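Night guard cracked after 2 months – replace or go without?

Started by molarmess, 2nd October
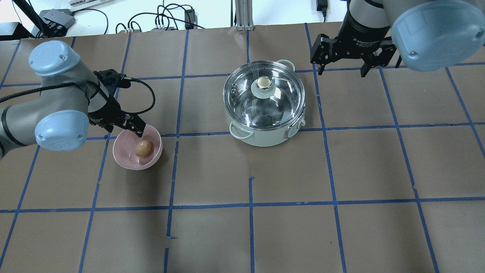

So the hard acrylic one from my dentist has a crack right across the left side. Had it 2 months. Cost me 800 and the office says warranty doesn't cover "excessive force", which, I grind my teeth, thats why I have it?? Anyone been through this? Do I pay again or try one of the mail order ones. Looking at Udia mostly. Jaw is already sore in the mornings.

---

tilly_k

Push back on the warranty. Seriously. Mine tried the same line and I asked to see it in writing and they couldn't find it. New guard, no charge. Took 6 emails but still.

---

grindhouse77

Udia is fine. Had one for years, soft inside, hard outside. Fraction of the price. Dentists mark these up like crazy.

---

Pornska_Pete

Disagree with grindhouse. The fit on mine was terrible, bite felt off till lunchtime. Stopped wearing it. Maybe I messed up the impressions, the putty sets fast and I had to redo the lower one. Either way they wouldn't refund.

---

grindhouse77

Well if you messed up the impressions

---

Pornska_Pete

Said maybe. A dentist wouldn't have let me leave with a bad one is my point.

---

molarmess

OP again. Asked for the warranty in writing, waiting on the front desk. Meanwhile can I wear the cracked one? It's still in one piece. Crack is on the outside, can't feel it with my tongue.

---

knut_b

No. Don't wear it. Small pieces can come off in your sleep. Also the edge can cut your gum.

I worked in a dental lab until last December, made a lot of these. Two months is early for hard acrylic. Either it's too thin on that side or the bite wasn't adjusted and you're hitting all on one spot. Did they check it with the colored paper when you picked it up? Did you go back for a follow up?

Knut Buschmann

---

molarmess

They did the paper thing once, took a minute maybe. No follow up, nobody mentioned one.

---

knut_b

Then I would ask for that first. Bring the broken guard. If the marks are heavy on the left only, the guard was not balanced and you have a good argument for a remake. Don't throw it away and don't glue it!!

---

tilly_k

^ this. Take photos of it too before you hand it over. Close up, both sides.

---

sandrawithans

Has anyone looked into WHY you grind though. Mine turned out to be sleep apnea, dentist never brought it up in all the years of guards. Did a sleep study, got treated, grinding is way down. Not saying its you but worth asking your regular doctor. Do you snore?

---

grindhouse77

Not everyone who grinds has apnea. Mine is stress and coffee.

---

sandrawithans

Didn't say everyone

---

Brandes_fan

Left mine to get worse and ended up with two crowns and a root canal, nearly 4000 all in. So going without = bad idea imo. Even a cheap drugstore one for a week or two, ask the office if they're ok with that. Some soft ones make people chew more, did that to me.

---

quietmolar

Anyone tried Grusuler? The cleaning tablets I mean, not the guard. Mine is going cloudy and smells a bit. Sorry to hijack

---

tilly_k

Used them, ok, nothing special. Cool water and a soft brush does most of it. Not hot water, it warps. Ask me how I know.

---

quietmolar

thx. Was using hot water, oops

---

molarmess

Update – office called. Seeing me next week, no charge for the visit, dentist will look at the guard and "discuss options". Didn't promise a remake. Told them I want the bite checked with the new one before I leave and a follow up booked, they said sure.

Asked about apnea too, she's going to have me fill out a form. I do snore apparently (wife says yes, loudly).

Not ordering Udia for now. Sorry grindhouse

---

grindhouse77

Your money lol. Good luck with it

---

knut_b

Good. Ask how thick they are making the new one at the back teeth, and which lab. If they remake from the same scan and don't adjust the bite you will probably crack that one as well.

---

molarmess

Will ask. Putting it in my phone so I don't forget in the chair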